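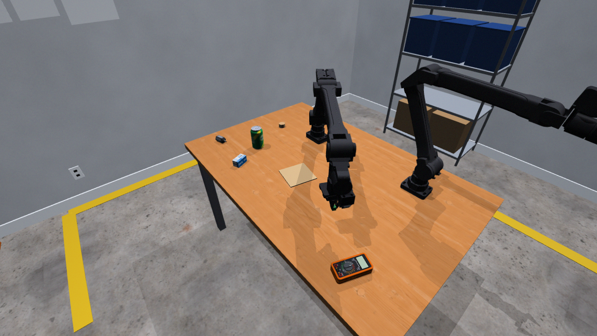
Two arms at the table, simulated view

Notes for the club evening, September

Start with the course. Anwood is a nine-hole layout played twice, 2608 yards a side, and most of you know it better than I do. Say thanks to Brenda Ellwood for the yardage book.

Main point tonight: the foursomes format for the Horrocks Cup is changing. Pairs will now play off half their combined handicap. Pause for questions, as there will be some.

Go through the 7th. It is 266 yards with the ditch at driving distance. Last year almost every pair took driver and dropped a shot. Suggest a mid-iron and a wedge, and let the better wedge player take the second. That means working out who tees off on the odd holes before you leave the car park – not on the first tee.

Order of play next. Visitors from Vornia go out first, then Pernia, then our own pairs. Tee times start at 8.10 am. Cards to be signed by both players and handed in at the shop window.

Ties: 2 extra holes, the 1st and the 9th, then a putt-off on the practice green.

Slow play. Read the local rule out in full. Mention the bunker on the 4th, still under repair, free drop at the back.

Entry sheet is by the door. Names in pairs, please, with phone numbers.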